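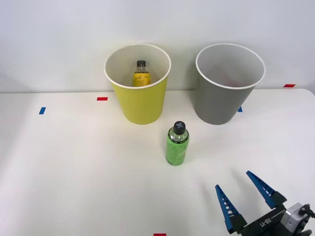
What should you look for when you visit a robot demonstration?

Look at what the robot has to do between one success and the next: how it finds the object, how it closes on it, how it lets go, and who puts things back when the run is over.

Chapter 4
A Day at the Open House

I wrote most of this chapter on the train home from Stivemthorpe, with a tote bag of brochures on my knees and a pencil that kept rolling under the seat. I had gone to the Skiltia open day on May 4, 2025, and I'd gone mainly for the big machines. There was a palletizing arm from Kadby near the entrance that could stack a full pallet while you ate a sandwich, and I'd promised my students I would come back with notes on it. I did take the notes. You'll get them in Chapter 6.

But the table I stayed at longest was a small one near the back, where the whole job was sorting little bottles into two bins. One bin yellow-green, one bin gray, a plain white tabletop, a pair of blue fingers. That was it! I must have walked past it twice on my way to get coffee.

Hortensia Bedoya was running the table. She let me stand on her side of the rope and ask questions for far longer than was fair to the people behind me, and most of what I know about the job comes from her. The rule that day was simple: bottles with a yellow label go in the yellow-green bin, and everything else goes in the gray one. A child could do it, and quite a few children offered to.

So why give it the opening of a chapter? Well, when a giant arm swings a crate through the air, you watch the crate. When the job is this small you start to notice the parts of it. I had my notebook out within a minute, and I wrote down four verbs – find, reach, grip, release – which are the four sections of this chapter.

Take reaching. I'd always pictured a robot hand coming straight down on a thing, like the claw in an arcade game. A bottle standing upright on a table can be approached from a lot of directions, though, and some of them are terrible. Come in too low and your knuckles meet the table. Come in too high and you've got hold of a cap, and a round cap is a miserable thing to hold. I tried this at my kitchen counter with two wooden spoons and a bottle of vanilla, and I'd like you to try it as well (use something that won't stain).

Then there's the bin itself. I asked Hortensia which part of the job gave her the most trouble, expecting her to say the grip, and she pointed at the rim. A bin has walls, and the hand has to clear them with a bottle hanging between its fingers. It also has to open far enough to let the bottle go without knocking the bin over. She suggested I look at the job from the hand's side for a while, so I did. 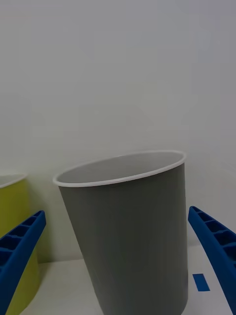 Figure 4.1 Wrist view of the gray bin, with an open finger on either side of it.

I found that view oddly hard to read at first. The bin looks enormous from there, the table is mostly hidden, and the fingers take up both sides. If all you had was the wrist view, you could easily lose track of the rest of the table. We'll come back to this in Section 4.2, where we compare what a camera on the wrist is good for with what a camera standing off to one side is good for. Keep both in mind as you read.

I also asked about the fingers, which have a row of openings along them like the rungs of a ladder. I had a theory about weight. Hortensia asked me what I thought would happen if I pressed on one side of a ladder made of something soft, and then she got called away to talk to a man about conveyor belts. I'm passing the question on to you. It's Exercise 3.

The other person I need to thank is Mekdes Tufa, who teaches a night class in Çetinkaya and had brought her students along. She had given them a tally sheet with 32 rows and one instruction: write down what the robot does every time it does something you didn't expect. She didn't want scores or speeds. I liked this so much that I asked for a blank copy, and a version of it is printed at the end of the chapter. Her students were already arguing over whether a pause counts as doing something. (I think it does. Mekdes thinks it depends on the pause.)

If you can get to an open day or a trade show yourself, please go, even a small one. Take Mekdes's sheet with you and pick one table. Stay there for at least ten runs before you decide what you think, and watch the person as well as the machine – where they stand, when they reach in, what they straighten. If the line behind you gets long, let people through and come back after lunch. Ask what happens when a bottle lands on its side. Ask what was changed that morning to get the thing ready. In my experience people who build robots love being asked about the dull parts, and the dull parts are where you'll learn the most.

If you can't get to one, work from the two views in this chapter and from your own kitchen counter. You'll need two containers you can reach into easily, a few small bottles, a strip of tape for marking positions, and a partner who is willing to follow instructions exactly as given and no better. My sister did this for me and we are still on speaking terms.

Before you start Section 4.1, write down in one or two sentences how you would tell someone with their eyes shut to pick up a bottle and put it in a bin. Don't fix it up afterward. You'll need the first version for Exercise 1.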